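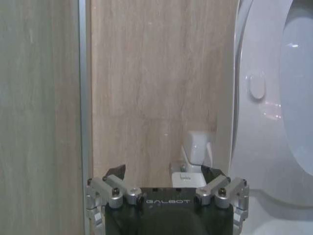

Service Robotics Lab, handout 2
Looking after the gripper on the washroom cell
Notes as given January 10, 2021. Bring a printout, you will scribble on it.

Cell = arm, two-finger gripper, wrist camera, the mock washroom (we call it Flisetti, after the floor plan it was copied from). Controller is the Granell. Today is gripper only. Arm brakes and cabling come in April.

Before you touch anything
- Stop the program, wait for the arm to settle, then key off. Key goes in your pocket.
- Write the cycle count from the Zeltetti log in the book. Last entry was 2,876.
- Drive the fingers open by hand mode first. Much easier to clean open.

Daily wipe
Dry lint free cloth on linkages and housing. Then a barely damp one. No spray straight on the gripper, ever, it runs into the joints and you find out two weeks later. Fingertip pads get their own cloth. Look for nicks on the gripping edge. A small nick is ok, write it down. A torn pad gets swapped, both sides, never one.

Screws
The socket-heads on top of the linkages work loose first. Paint a line across each head onto the block, then a glance tells you if its moved. If the line is broken: take out, clean thread, one drop of medium threadlocker, torque to the value on the cell card. Do the other side the same way even if it looks fine. Don't use the ball-end hex key for final tightening, rounds the socket.

Play check
Fingers half closed. Hold one tip, push sideways, gently. Compare to the other side. Both should feel the same. If one clicks, stop and tag the cell, that is a pivot and not a student job.

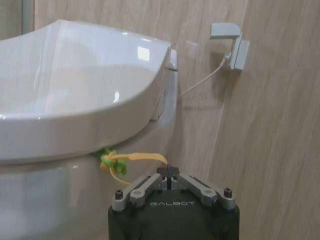
Working close to ceramic
Most of the wear comes from here. The approach between bowl and wall is tight and the housing is wider than people think when they teach points. Rules for this cell:
- Teach with fingers at full open, that is the widest case.
- Slow speed for anything lower than the lid.
- Soft or stringy things (bands, ties, cable) can get drawn into the linkage. After any run with them, open, look between the fingers and behind the pivots, pull out scraps with plastic tweezers. Plastic!
- Thin cables on the wall: add a keep-out box in Granell before you run, dont trust the camera to see them.

Camera
Wipe the lens last, clean cloth. Then run the Ngui target check. If the error is over the limit on the card, re-seat the bracket and repeat. Still over, recalibrate, see handout 1.

Intervals
Every shift: wipe, pads, paint lines
Every 758 cycles: play check, camera check
Every 1,000 cycles: pads off, clean under them, new paint lines
(yes the 758 is odd, it comes from the old schedule and the log software is set up for it. leave it)

Putting back in service
Key on, home the arm, open and close the gripper empty, listen. Then one dry run at low speed with your hand on the stop. Sign the book. No signature = cell counts as down, and next group will have to do the whole thing over.

For next time: read the cell card front and back, and bring the play check sheet filled in for both fingers.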